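Kitchen Sim Gallery: The Treker Team's Spring Build

Our club has 4 students, one borrowed classroom, and a shared belief that breakfast should be harder than it is. Since March we've been teaching two simulated arms to set a table. The project is called Morkach, after a vote I lost.

The left arm got the gripper. The right arm got the hand, plus most of our debugging time. 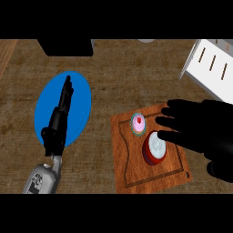

Nam-gil Shim wrote the part of the code that keeps the two arms from meeting. His first version solved the problem by letting neither of them move, and he defended it for most of an afternoon. The second version, nicknamed Kang, lets them take turns like people at a four-way stop who are all too polite to go.

We run each task 10 times before anyone is allowed to say "it works." So far we have logged 360 runs, and the phrase has been used sparingly. Snacks for the team are real and disappear at a rate the software can only envy.

Next up is the Stostent round, where every team gets a layout it hasn't seen before. We have asked if ours could be one we have seen before. They're still thinking about it.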